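Notes on Teaching by Hand: The Rice Cooker Task

26 Dec 2018

The household task series at Whitfield now includes kitchen appliances. Demonstrations are given with hand-held grippers, one in each of the operator's hands, and each session is recorded from the gripper's own camera. The Skirnora set stands at 164 demonstrations, of which 6 were set aside for review.

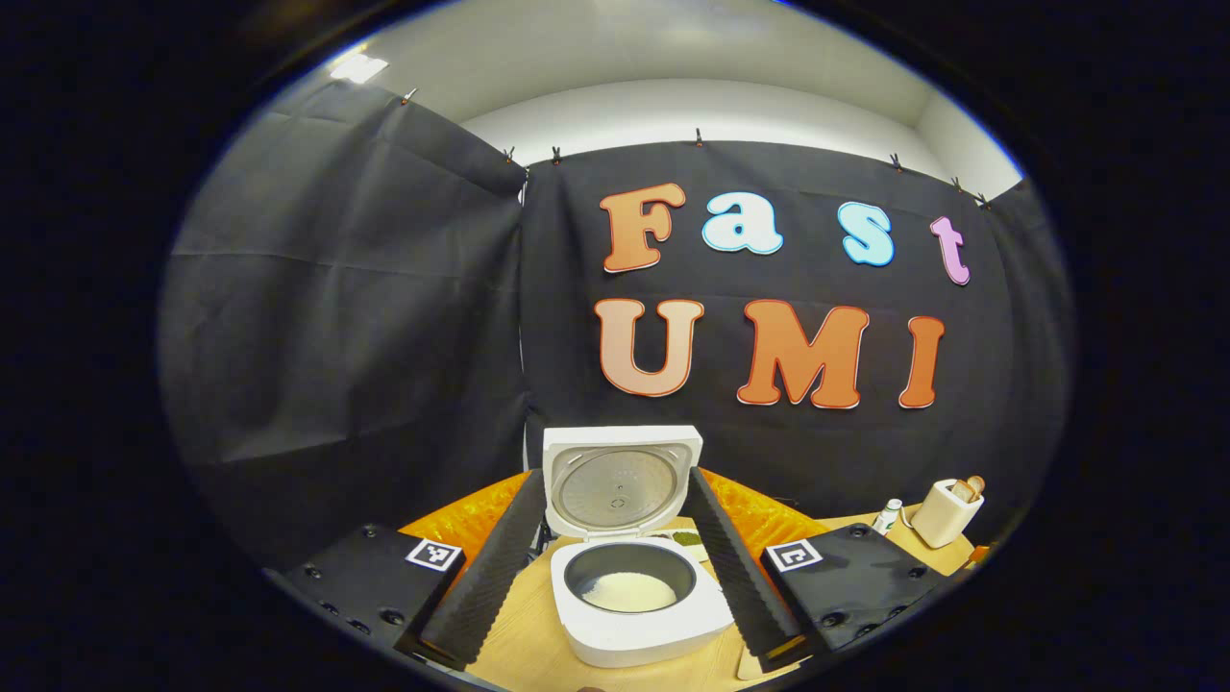

Rice cooker with the lid open, between the two gripper fingers.

Operators are asked to approach the cooker slowly and to keep both markers in view of the camera. A pause of one second before contact is recommended. Demonstrations in which the operator corrects a poor grasp should be kept and labeled as such.

The target for March is over 2,000 demonstrations across all appliances. Revised labeling instructions will be posted on this page before that work begins.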